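Vudby arm build – frequently asked stuff

Last touched October. Mirsad Mladenović, bench 2, Zekmont shared workshop. If your question isn't in here, mail me or leave a note on the bench. Tuesday evenings I'm always in.

What is Vudby?

Two-arm tabletop robot, built from scratch in a shared workshop. Does small kitchen-type jobs, or tries to. Vudby is the whole thing, Caron is the motor board, Festine is the software that learns from recorded hand movements. Yes the names are silly. Too late now, they're in all the file paths.

Is it a kit? Can I buy one?

No and no. Parts list and drawings are free, take them. I don't sell boards, I don't sell printed parts. Had a few people offer money for a finished arm, thanks, but I'd have to support it then and I can't.

How much of it can I build at home?

All of it, if you have a printer and a drill press. I did the first arm in my kitchen. Moved to Zekmont because of the noise and because I needed the lathe for two of the shoulder parts. You can order those two parts instead, drawings are in the folder marked shoulder. Check the tolerance note first, it's on page one and people skip it.

How many printed parts?

31 per arm. Most are small. The big ones are the base and the upper arm shell, and those are the ones that warp. Print them first, so you find out early if your printer is up to it.

What material should I print in?

PETG for everything except the wrist. Wrist in nylon if you can, the PETG ones cracked on me at the screw bosses. PLA is OK for a test fit, don't run motors on it. Mine sagged over one warm weekend and I lost the whole calibration.

My shoulder joint is stiff. Is that normal?

A bit stiff when new, yes. If you can't turn it by hand with the power off then something's wrong. Things to check:
– bearing pressed in crooked (most likely)
– M4 screws too long and touching the pulley
– belt too tight
– you forgot the washer. I forgot the washer. Everyone forgets the washer

The elbow clicks

Loose grub screw. Flat side of the shaft, threadlock, leave it overnight. If it still clicks after that send me a recording, sound only is fine.

What power supply?

24 volt, 18 amps. Don't try to get away with a smaller one, the Caron board will brown out as soon as both arms lift at once and it looks exactly like a software bug. Lost two weekends to that. Fuse each arm separately. Wire gauge is in the wiring sheet, please use it and not whatever is in the drawer.

Do I need an emergency stop?

Yes. Big red mushroom one, wired to cut motor power, not just a key on the laptop. Put it where you can hit it without reaching over the arms. Zekmont won't let you run anything that moves under power without one and they're right. Same rule at home please, more so if you've got kids or a cat.

Caron board won't show up over USB

In this order:
1. Different cable. Lots of them are charge only.
2. Hold the boot button, plug in, let go.
3. Look at the regulator, the small square one by the terminal. If it's hot, unplug. You've got the polarity backwards or a solder bridge under it.
4. Reflash with the older firmware, then the new one. Don't know why this works.

Which firmware for which board?

Green boards take the 1 branch, black boards take the 2 branch. Mixing them won't kill anything but the left arm runs mirrored and it gives you a fright.

How do you teach it anything?

By hand. You do the job yourself with tracked gloves on, Festine records where your hands went, and the arms try to copy it later. No writing out movements line by line. I tried that first, took a month to get a cup from one side of the table to the other, and it spilled.

Which jobs are you doing now?

Sorting. Rice and dried beans on one plate, move the beans to a second plate, leave the rice. Sounds easy. Beans roll, rice sticks to things, and the fingertips have to come in almost flat. Before this it was folding a dish towel, which went OK-ish.

How many recordings does it need?

For the towel, 108 before it was worth letting the arms try. Sorting will want more I think. Short and clean beats long and messy. If you fumble one, drop it and start over, don't leave it in because you feel bad about the time.

What gloves and trackers?

Plain black fabric gloves with a VR controller fixed on the back of each hand, plus a box strapped on each forearm. Any controllers work if Festine can read their position, there's a list in the readme. Check the straps before you start. If the controller shifts on your hand half way thru a session, everything after that is off and you won't see it until playback.

Do the cables get in the way?

Yes. Route them off the side of the table or back toward you, never across where your hands are working. Leave slack at the wrist. I've been asked about wireless for the forearm boxes – would love it, haven't had time, someone please do it and send me the files.

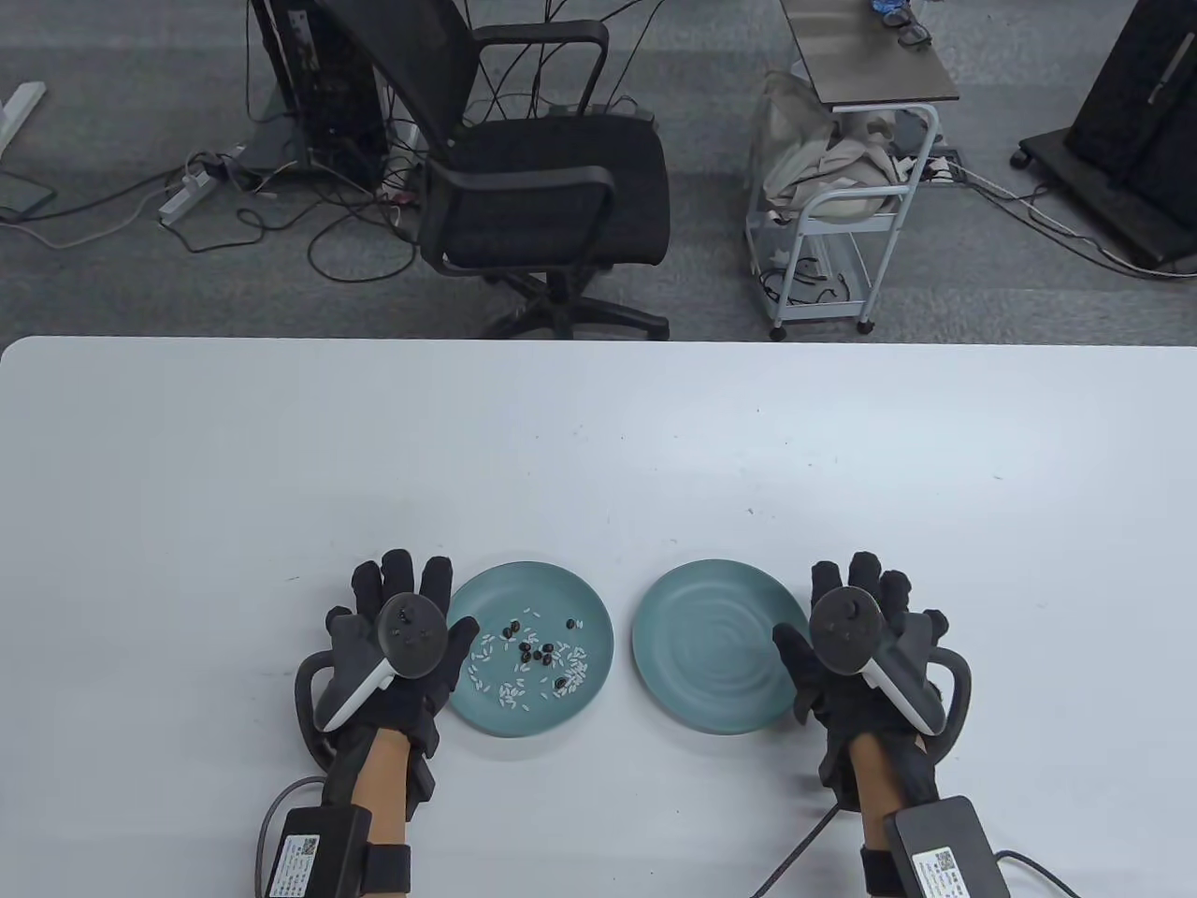
Start every recording from the same pose, both hands out at the sides of the plates, fingers open, and hold still for a slow breath. Festine uses that bit to line up left and right. Skip it and the two hands drift apart in the data, and you get arms that reach for the same plate and knock into each other. End in the same pose too.

Does the table matter?

More than I thought. Plain and light colored is best, the head camera gets confused by wood grain and shiny tops. Matte plates, same reason. Wipe down between sessions. Pick a plate color that's nothing like the food. I've got a green-ish set I like and a white set I gave up on, rice just vanishes on it.

Can I use different beans?

Sure. Dark ones are easiest to start with. Lentils are too small for the fingertips as they are now, don't bother until the new tips are done.

Where does the head camera go?

Same height and angle as your own eyes when you're recording. When the arms run it, camera has to sit at that same spot over the table. Measure it, write it on tape, stick the tape on the stand. If it moves, redo the calibration. It takes ten minutes, just do it.

Playback is shaky

Turn smoothing up a notch in the settings. Still shaky, check belt tension, then check if your lights flicker. Cheap LED strips mess with the tracking. Spent an entire evening retuning motors before I thought to switch off the strip over the bench.

What computer do I need?

For recording, nearly any desktop that can run the VR side. For training, a graphics card with decent memory or a lot of patience. I leave it going overnight. Save checkpoints to a second drive, the workshop breaker has tripped on me more than once.

Can I come and try it?

Tuesday after 7 pm, Zekmont, side door. Ring, the main door is locked by then. Closed shoes, hair tied back, no loose sleeves near the arms. You can try the gloves, takes a few minutes to get strapped in. Arms only run when I'm at the stop button.

Can I help?

Yes please. Wanted right now:
– softer fingertips, anything that can pick up one bean and not three
– somebody who likes cable work
– a proofreader for the wiring sheet, there's a mistake in the connecter table and I keep forgetting where
– more recordings, if you have the same setup at home

Where do I send recordings?

Upload folder is linked from the readme. Zip one session per file, put your initials and the task in the name. No spaces. Please no video of your living room with family in it, point the camera at the table and check before you send.

License?

Do what you want with the hardware, keep the name of whoever drew the part. Festine is open too, license text is in the repo. Selling finished arms is on you, don't call them Vudby.

You didn't answer my mail

Sorry. Send it again. Put the part number in the subject and I'll get to it quicker.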